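Pevalville Airport to Reopen North Concourse in February After Storm Damage

Four gates return to service first, with the rest to follow in stages

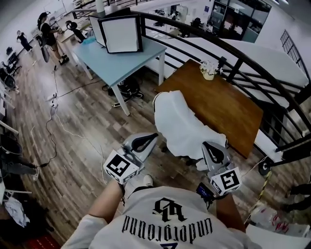
When can passengers use the North Concourse again?

The first flights will board there in February, starting with the early departures at 5:40 a.m. Four gates will open on the first morning. The other gates stay closed until the new roof sections over them have been inspected by the city.

PEVALVILLE — The Pevalville Airport Authority announced today that part of the North Concourse will reopen to passengers in February. The concourse has been closed since a windstorm tore away a section of its roof and let rain into the departure lounge and the baggage hall below it. The building had been cleared before the roof failed, and there were no injuries.

All flights have operated from the South Concourse during the closure. The airport has handled 115 departures a day on this reduced footing, with longer lines at security in the mornings and a number of flights boarded by bus from remote stands.

"People have put up with a lot of waiting and a lot of bus rides," said Itsuki Tanabe, director of operations at the authority. "Four gates will take the pressure off the morning. It won't get us back to a normal schedule, and we don't want anyone to plan their trip as if it will."

Repair work

The general contractor, Molero, has replaced the damaged roof deck and the drains along the east side. Ceiling panels and lighting in the reopened section are new. The carpet in the departure lounge was removed after the storm and has been replaced with hard flooring, which the authority had already planned to install under its regular maintenance program.

Work on the baggage hall is being carried out by Detateo. Two of the belts that serve the concourse were flooded and have been rebuilt with new motors and controls. Testing with empty and loaded bags is under way at night, between the last arrival and 4 a.m.

The fire alarm and sprinkler systems in the reopened section have passed inspection. A temporary wall will separate that section from the area still under repair. Passengers may hear construction noise, mainly in the afternoon.

What passengers should expect

Check-in for all airlines will remain in the main hall. Passengers leaving from the North Concourse will go through the same security checkpoint as everyone else and then follow the signs to the left. The walk from the checkpoint to the farthest open gate takes 10 minutes.

Gate assignments will be posted on the departure boards 2 hours before each flight. Because assignments may change between concourses during the first weeks, passengers should check the boards again after clearing security, even if a gate number is printed on the boarding pass.

Food service in the North Concourse will be limited at first. The Moon coffee counter will open with the first flights and close after the last evening departure. The newsstand and the sit-down restaurant are in the part of the building that is still closed. Restrooms, a nursing room and water fountains will be available from the first day.

Passengers who need a wheelchair or other help should ask their airline ahead of time, as before. The North Concourse elevator is working and has been recertified.

Parking and ground transportation

The short-term garage is fully open. The north surface lot is still being used for construction trailers and materials, and drivers who normally park there should use the economy lot. The economy lot shuttle will continue to run day and night at no charge. City buses will keep stopping at the south end of the terminal — the north stop will return once the trailers have been moved.

Remaining work

The authority has not set a date for reopening the rest of the concourse. Steel for the last roof section has been delivered, and Molero expects to begin placing it after the first gates are back in use. Repair costs are being covered by the airport's property insurance and its reserve fund. Landing fees and passenger charges will not be raised to pay for the repairs.

Updates on gates and parking will be posted on the airport website and on the screens in the main hall. Media questions should be sent to the Pevalville Airport Authority press office, which is open from 8 a.m. to 5 p.m.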